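List: transport-aides
Subject: Re: [transport-aides] What happens to chair runs when the robot takes them?
Date: 12/02/2025

On the Drudodley list a member wrote:

> We have been told a two-arm robot will start moving empty wheelchairs
> on our floor next year. Management says no jobs are going away. I have
> heard that before. What did it change for the people who used to do it?
> Did your hours go down? Who gets called when it gets stuck?
> Also, does it push patients? Ours are being told it won't.

I'm an aide at Moges, on the 64-bed side. We have had one since May, so I can answer most of this.

No, it doesn't push patients. Ours is allowed to move empty chairs only, from the rooms to the chair bay and back. If anybody is sitting in the chair, the job belongs to an aide. That was in the agreement from the start and it hasn't changed. I would get it in writing before yours arrives.

Hours first. Nobody on my shift lost hours. What went away was one floating position that was open when the robot came and was never filled. So when they say no jobs are going away, ask about the open ones too.

The work itself changed more than I expected. We used to do 82 chair moves on a normal day between all of us, counting the short ones. Most of the empty moves are off our list now. The time went into call lights, walking people to the bathroom, and bed changes. It is heavier work. Fetching a chair was a few minutes when you weren't lifting anybody, and I do miss that part of the day. If your unit has people on light duty, bring this up early, as empty chair runs were what they used to get.

It takes the chair by the two push handles, same as we do.
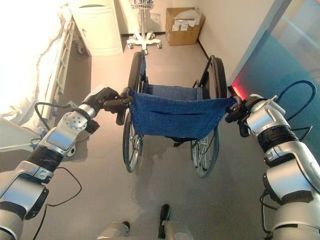
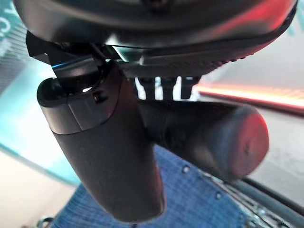

As for who gets called when it gets stuck, it is us. The Dridberg service people cover the arms and the software, but they are not in the building on evenings. Seven of us took the training, which was one afternoon. It covers how to stop it, how to get a chair loose from it, and how to log the stop. In the first weeks that was a real interruption. We asked for stops to be counted as assigned work and got it after some back and forth. Before that it came out of your own rounds and looked like you were running behind.

Small things we changed on our own: brakes off and footrests up before you leave a chair for pickup, nothing hung on the handles, and no boxes in the path between bed and door. We also stopped leaving bags on the backs of chairs. The families still do it, so somebody has to look.

The one thing I would argue about again is the log. It records who answered each stop and how long it took. We have over 300 entries now, and a supervisor at our sister site in Erum tried to use theirs in a review. Our agreement says the log is for repairs only. Check what yours says.

I can send the wording we used for the light duty part and the log part if you want it. Write to me off list.

An evening aide, Moges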